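Dye shed notebook, Hukham
December, started 7.40 am, already warm

Black overdye, still. Picking up from last entry where I'd run out of page.

Where we're at: 14 garments in from Kavcombe, all black once, all gone that brown-green you get after a couple of summers on the line. Mostly cotton drill, a few cotton/elastane, one that says cotton on the label and I don't believe it. Burn test on a seam thread gave a hard little bead so at least the sewing thread is poly. Thread won't take. They've been told, want it in writing on the job sheet anyway so nobody gets a surprise at pickup.

Job number 3692. Write it on the TAGS this time, not on masking tape. Masking tape came off in the scour last job and we spent most of a morning matching buttons to a phone list.

Scour
Hot wash with soda ash and a squirt of the textile detergent, big pot, lid on. Water came out the colour of tea. Did it again, still tea but weaker. Third go more or less clear. Whatever softener these people use at home it's stubborn, you can feel it, kind of waxy on the inside of the pockets. If the water beads on the cloth after scouring it goes back in, no arguing. Two went back in.

Note for whoever's on next: the long paddle has a split in the handle and it drips back down your sleeve. New one on the list. Has been on the list since winter.

Dye
Fibre reactive black from Valtonen, the new tub. Old tub was nearly done and had clumped, somebody left the lid loose. Kept a spoonful in a jar for comparison.

Blotter test both, pinch of powder on damp paper towel. Old one splits navy and a rusty orange, bit of yellow out at the rim. New one splits navy and much more red. So the new tub will lean purple on anything that doesn't take up well. Valtonen say on the phone it's the same recipe. Paper towel says otherwise. Added a small amount of golden yellow to the bath to drag it back, by eye, which I know, I know. Wrote the spoon count on the whiteboard and then someone cleaned the whiteboard. It's level teaspoons, and not many. Will redo properly on swatches.

Salt in first, in three lots, stirring between. Garments in wet. Soda ash dissolved separately in a bucket and poured down the side of the pot, not on the cloth. 1000 ml jug is the one with the blue line, the other jug reads short, please stop using the other jug.

Stirred constantly for the first bit and then every few minutes. Left it in to lunch. Pot held its temp well with the old towel wrapped round it.

Rinse
Cold till it's mostly stopped bleeding, then hot, then very hot with detergent, then hot again. Used a shocking amount of water. Tank's OK after the rain at Favstead but we can't do a rinse like this every week in Feb. Idea: keep the last hot rinse water and use it as the first rinse of the next batch. Would need a second drum with a tap. Price one up.

White rag test on each, rub hard on the inside hem. Most left a faint grey. One left a proper smear so that's gone back for another hot soak overnight.

Checking
Looking at black under the fluoro tubes is useless, everything passes. Took them over to the window side and laid them out on the old bed sheet one by one. The grey-lavender sheet is better for this than the white one, white glares and you can't see down into the dark, and a bit of purple in the sheet gives your eye something to judge against. If the black looks brown next to it, it's brown. Flatten everything out with your hands, folds look darker than they are and you'll talk yourself into a good result.

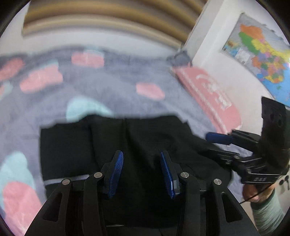
What went wrong
Patchy underarms on three. Same as always, deoderant. The aluminium stuff sits in the fibre and resists the dye. Soak in citric acid before scour helps but doesn't fix it. Should be a standard question on the job sheet: any stiff or shiny patches.

Topstitching on the drill ones has stayed brown. Looks deliberate on two of them, quite nice, bit like contrast stitching. On the rest it looks like what it is.

Suspect garment (label says cotton) came out charcoal, even all over, no patches. So a blend, has to be. Set aside. Could go in a disperse bath but that means a boil and the elastane in the waistband wouldn't love it. Ask Kavcombe first. Charge them or don't charge them, not my decision.

One zip tape gone a strange maroon. That's the red in the new black showing up, the tape's poly with something else in it. Exactly what the paper towel said. Kept a photo of the towel in the swatch folder.

So 13 to go back once the smeary one is clear, with the charcoal one pending.

Swatches for next time
Cut from the dead apron, same drill more or less. Do:
- new black on its own
- new black plus a little golden yellow
- new black plus more golden yellow
- new black plus a touch of turquoise (probably ugly, want to see it)
- old black from the jar, what's left
All in jam jars in the one water bath so temp is the same. Label with laundry marker on the calico tabs. Weigh the yellow, don't spoon it.

Then pin the lot outside on the north fence, half of each covered with foil, leave for the month and see what the sun does. Last lot of fence swatches got pinched by a magpie or the wind so use staples.

Odds and ends
Gloves: out of mediums. Larges are hopeless for wringing.
Soda ash bag is open at the corner, taped it, should go in a bin with a lid.
Dust masks when weighing powder, includes me, I didn't this morning and had a grey nose till lunch.
Floor drain slow again. Lint. Pulled out a wad the size of a mandarin, there's more down there.
Ring Valtonen re whether the new tub has a batch number, cant find one on the label or the base.

4.15 pm, smeary one in the hot soak, lid on, towel on. Fan left running. Check rag first thing and don't tip the soak water, want to see what colour it's gone.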